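Autumn talk: Loom weights and house floors at Drorirstead

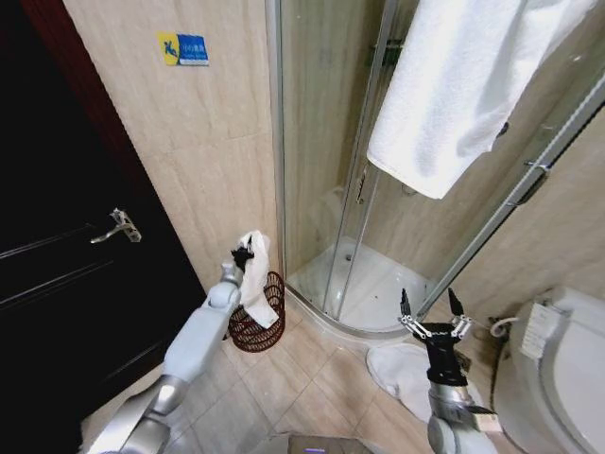
Our next evening talk is on Saturday in October, at 7:30 in the upstairs reading room, and I have been looking forward to it since spring! Maksym Polishchuk will be speaking on "Weaving at Home: Loom Weights from the Lower Terrace at Drorirstead," and if you only make it to one talk this season, I would love for it to be this one. His subject is the small domestic stuff that older excavation reports tended to squeeze into an appendix, things like spindle whorls, bone needles and the clay weights that kept the warp threads tight. Cloth itself almost never survives in the ground at a site like this. A crumpled white cloth hanging over the rim of a wire wastebasket would leave an excavator a little rusty wire, if that, and the textile would be gone. So the weights have to speak for the weaving, and at Drorirstead there are a lot of them.

The count now stands at 173, nearly all from five rooms on the lower terrace. Most were found in the first seasons and boxed up by room, with the findspots written on paper tags (in two different hands, with two different numbering systems, as Maksym will explain with some feeling). He has spent the last few winters matching tags to notebooks, and the payoff is a plan showing where each weight lay when the floor was sealed. In Room 3 they are in a line along the north wall, close to a pair of post holes, and he thinks we are looking at a loom that was standing when the roof came down. I saw a draft of the plan over coffee and got goosebumps.

He will also compare the group with the weights from Jikside, which are heavier and mostly disc-shaped. Does that mean a coarser cloth, a different kind of loom, or just a potter with other habits? There are strong opinions on this one, and the Bošković typology, which many of us learned the shapes from, may need a chapter rewritten. Expect a lively discussion.

The talk runs 75 minutes with questions, and tea is served afterward. Maksym is bringing replica weights and a small upright loom, so you can try a few rows yourself. I had a go in the summer and my cloth came out shaped like a slice of pie, but it was enormous fun.

Seats are free for members and $5 for guests, payable at the door. The reading room fills up fast, so please come a bit early if you want to sit near the front. The elevator is working again. If you can't join us, a written version will appear in the winter issue of Gosura, with the full catalog of weights and the room plans at a readable size this time.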